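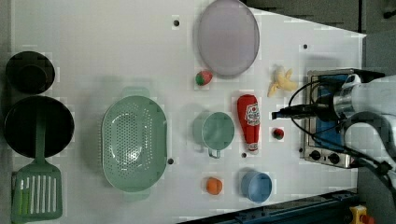
Every January someone tells me to get rid of half my kitchen. This year it was a free course from an outfit called Ravham, 30 days of emails with a cheerful subject line each morning, and I signed up because my sister had and she wouldn't stop going on about it. The first email says you should lay everything out on one surface so you can "meet" what you own. Fine. Put a black pot, a frying pan, a green slotted spatula and a big sage-green colander out on a white table and they do look like a lot. So would the contents of anyone's coat pockets. I don't see what it proves.

My real quarrel is with the rule on day 6. If you haven't used a thing in 14 days, it goes. I make jam once a year. I roast a large bird once a year, if that. By this reckoning I should give away the jam pan in the winter and buy another one when the fruit comes in, and I notice that Ravham has a shop.

Then there are the numbers. The course claims the average home holds 1,000 things it doesn't need. Who went round and checked? Does a fork count as one thing? I wrote and asked, and got back a link to day 7.

Ekua Frimpong, who lives two doors down in Jindside and has moved house more often than I've changed my curtains, thinks I'm being unfair. She did the whole course last April and says her cupboards shut properly now. I believe her about the cupboards. She also borrowed my fish kettle in the summer, and my big scales, and I've still got her down for the scales.

I did take one bag to the charity shop: two mugs, a garlic press that never pressed anything, and a fondue set I was given by people I no longer see. That took ten minutes and I didn't need an email for it. Day 9 is "the drawer". I've moved it to the spam folder.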